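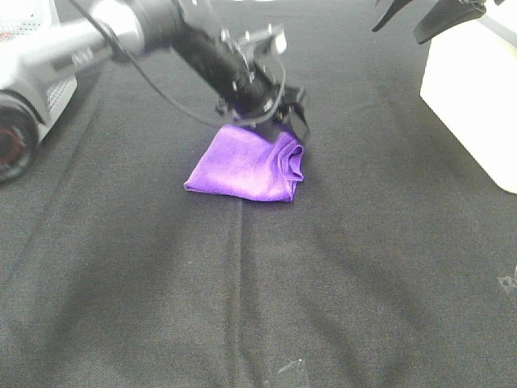 Ullari Grasp Planner is a software package for robot cells that handle cloth, film and other soft goods. It takes depth and color data from a fixed camera, estimates where a piece of material lies and how it is folded, and sends the arm a grasp point together with an approach angle and a closing force. Folded textile is the case for which the planner was first written. A violet cloth on dark gray fabric separates readily by color, but the gathered edge along its right side is harder to interpret, and the gripper must come down on the cloth without driving into the soft surface beneath it. The planner treats the work surface as compliant and limits downward force accordingly.

Perception
The perception module divides the cloth into flat areas, folds and free edges, and assigns each a confidence value. Areas hidden by the gripper are carried over from the last clear view and marked as estimated. The model supplied with release 5 was trained on 834 recorded folding sequences from the Stadcombe test site. Customers may add their own recordings with the labeling tool included in the license.

Planning and control
For each cycle the planner proposes up to three grasp candidates, ranked by reach, clearance and expected slip. Where two arms share a surface, the space occupied by one is reserved until it reports clear. Cable slack at the wrist can be entered as a keep-out volume – this is recommended for any cell with external gripper wiring.

Compatibility
Drivers are available for Lidex controllers and for the Mühlbauer gripper interface. Other equipment may be connected through the open command protocol. A dedicated Linux computer is required.

Licensing and support
Licenses are issued per cell and include updates for one year. Commissioning is arranged through Till Vogler, Applications Engineering. Questions on training data and model updates should be addressed to Merike Stankevičius, Perception Software.

Page last revised Aug 29, 2024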